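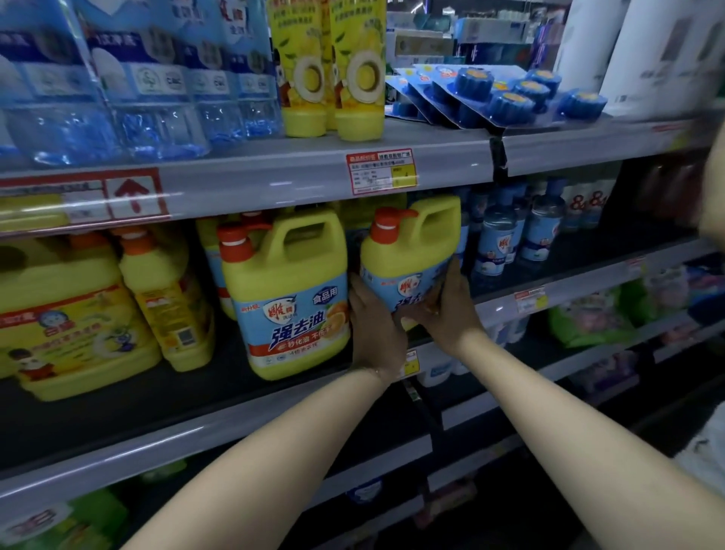
Which gripper goes on the arm for the big pump-top jugs? The three-finger Yorath, with the Venard parallel jaw kept for anything slim enough to take round the body.

2019-04-05, gripper comparison, retail shelf set

Notes while I remember. Both grippers on the Drerkitell arm, same controller, same wrist cam. Payload limit set at 2430 g, which the full jugs eat most of. Worked off the hand footage for grasp points, then tried to copy them on the bench rack.

Venard: opens to 46 mm, fine on necks, hopeless on a jug body. Tried going in by the moulded handle. Gets there if the handle faces out, otherwise fouls the pump cap. Swore a bit. Pads need redoing in the softer rubber, the grey ones skate on shiny labels.

Yorath: wide enough but slow to close, 300 ms lag between command and first contact. Could be the controller, not the gripper. Check teh baud rate before blaming anyone.
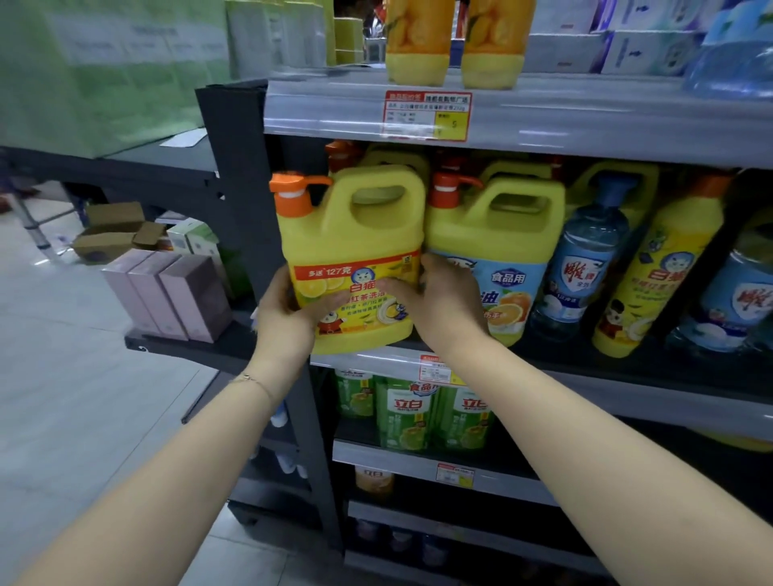
Two-handed grasp on a 白猫 jug, next jug hard up against the right hand.

That right side is the problem. Fingers need a gap and a full row hasn't got one. Neither gripper is thin enough at the tips to wedge in. Options: nudge the neighbour over first, or take from the front with a suction cup as helper. Jutness cup is still in the drawer from November, fitting is metric so should go straight on. Single arm might just be the wrong answer for these, don't want to say so in the report yet.

Smaller bottles much happier. Venard at mid height, low force, held on every lift. Bumped force to 1000 on the controller scale (units?? manual doesnt say) and it dented the plastic. Backed off.
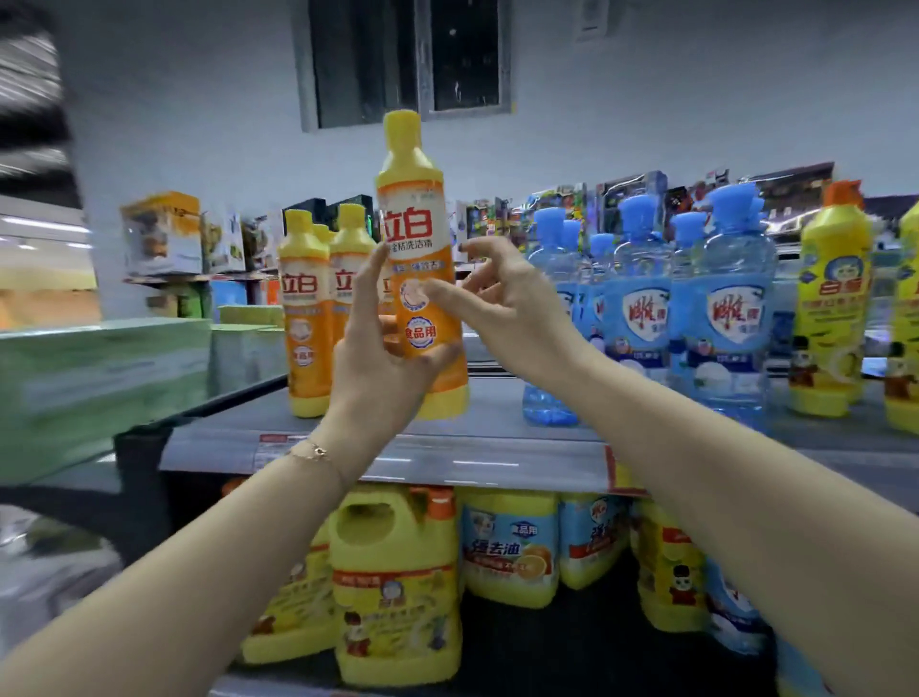 Eluned Price reckons mid height is a bad habit, she'd go lower on a full bottle and let the second finger steady it, otherwise it swings when the arm stops hard. Fair enough. Will rerun with the grasp dropped and the decel ramp softened, one change at a time.

To do: new pads, baud rate, find the Jutness hose, label the bloody cables.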